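Pendiveo Facilities Forum
Board: Automation in Housekeeping and Workshops
Topic: Readiness of machines for routine chores

F_Ferraro
Posted July 24, 2022

Members of the Stimholm residence group have been asked for a position on automated room care before the August budget meeting. My own position is that the technology is ready for limited use. Our workshop has run a Drostum sorting cell for two years. It handles 600 parts per shift, and staff attend to it only at changeover. I see no reason why folding and tidying should be treated as a separate class of work.

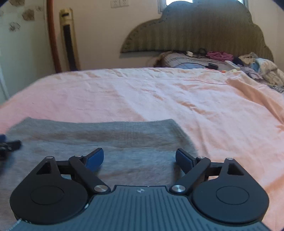 Room care differs from parts sorting in one respect that the budget paper must address. Parts arrive one kind at a time, in a known tray. A resident's bed does not. The gray cloth is already folded and could be picked up by a simple two-finger tool. The clothes heaped against the headboard are another matter, as are the tangled cables on the pillow. I would propose that the first stage cover folded items only.

mweidemann
Reply

I must disagree with Mr. Ferraro on the comparison. A sorting cell rejects what it does not recognize, and a person empties the reject bin. In a bedroom, the reject bin is most of the room. The magenta garment and the remote control lie side by side on the same pillow. One belongs in a drawer or a hamper, the other stays within the resident's reach. Our staff make that decision without instruction.

Mareike Weidemann
Residential Services

ahuja_maint
Reply

Does the proposal include linen changes? Ahuja site has 300 beds and that is where the hours go. Folded items are a small share.

F_Ferraro
Reply

Linen changes are excluded from the first stage. Ms. Weidemann's point on placement is accepted in part. A fixed list of items per room would settle most cases.

mweidemann
Reply

A fixed list would have to be kept current for 400 residents. Please state in the paper who is to maintain it, and under which cost line. I do not support the proposal as written.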